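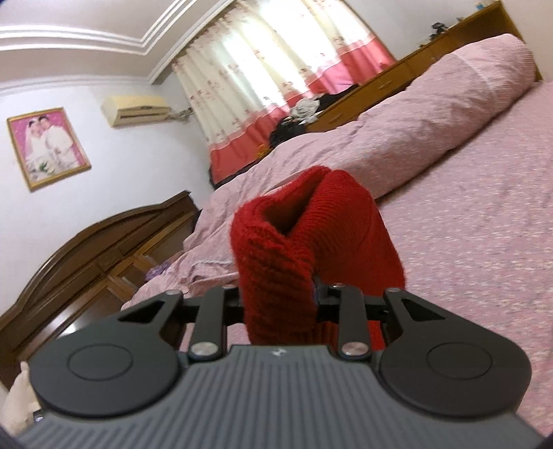

Keeping a small home workshop in order

Posted by Elli Ruotsalainen, Nov 23, 2023

These notes come from a one-car garage that has been used as a workshop since 2000. Most of them apply just as well to a basement bench or a utility closet.

Screws and small hardware

Sort screws by length first and by head type second. When you reach for a screw you usually know how long it has to be, and you can live with a different head. Glass jars are fine on a shelf but not above a concrete floor. Shallow drawers are better. Tape one screw to the front of each drawer so you don't need to read a label.

Throw out bent nails. Straightening them takes longer than buying new ones, and they bend again in the same spot.

Leftover hardware from flat-pack furniture goes in a zip bag with the name of the piece written on it. Tape the bag to the underside of the furniture. If you move the desk to another house, the bag goes along.

Rust

A damp garage will rust hand tools over one winter. Wipe the steel parts with a thin coat of light machine oil before the cold weather and again in spring. Wipe off anything that looks wet, or it will collect sawdust.

For light rust, soak the tool overnight in plain white vinegar, scrub with an old toothbrush, rinse in water with a spoonful of baking soda, and dry it right away in a warm oven or with a hair dryer. Take wooden handles off first if they come off. Don't put chisels in vinegar longer than one night. I left a set in for a weekend and the edges came out gray and pitted.

Drawers with tools in them should have some kind of liner. Cork shelf paper works. Foam holds moisture and I have stopped using it.

Glue

Write the date on the bottle when you open it. White and yellow wood glue keep well for a year or so if they never freeze. Once frozen and thawed, yellow glue turns stringy, and a joint made with it can let go. Bring it indoors before the first frost.

A dried-out nozzle can be cleared by standing it in hot water for ten minutes and pushing a toothpick through from the wide end. Super glue lasts longer in the refrigerator, in a closed jar, on a shelf that children can't reach. Let it come to room temperature before opening.

Clamps

You need more clamps than you have. Buy the same size in pairs, as an odd one mostly stays on the hook. Put a strip of waxed paper between the clamp and the glue line to keep the bar from staining the wood. This happens with oak especially, where the iron leaves a blue-black mark that has to be sanded out.

Stuck screws

Before you strip the head, try these in order:

Tighten it a little first, then loosen.
Lay a wide rubber band over the head and press the screwdriver into it.
Heat the head with a soldering iron for a minute, let it cool, and try again.
Grip the head with locking pliers if any of it stands above the surface.

If none of that works, drill the head off with a bit the same width as the shank. The rest will usually back out with pliers once the pressure is gone.

Sandpaper

Fold a sheet in thirds, never in half, so the grit doesn't rub against itself. Used sheets are worth keeping for rounding over edges. An old belt-sander belt cut open and glued to a flat board makes a good sharpening surface for garden tools. To clean a clogged belt, hold a piece of crepe rubber against it while it runs - the sole of an old sneaker does the job if it's crepe.

The bench

Bench height should be level with your wrist when you stand with your arms down. Mine was too low for years and I blamed my back. Blocks under the legs fixed it.

Eino Mustonen wrote after the August page to say he waxes his bench top with paste wax twice a year and that dried glue pops off with a putty knife. I tried it and he is right. Don't use anything with silicone in it, as it gets into the wood you are working on and the finish won't stick.

Oily rags

Rags with linseed oil or oil-based stain can catch fire by themselves when they are balled up. Hang them outside, spread flat in one layer, until they are stiff. After that put them in a metal can filled with water, with a tight lid, and take them to the hazardous waste drop-off.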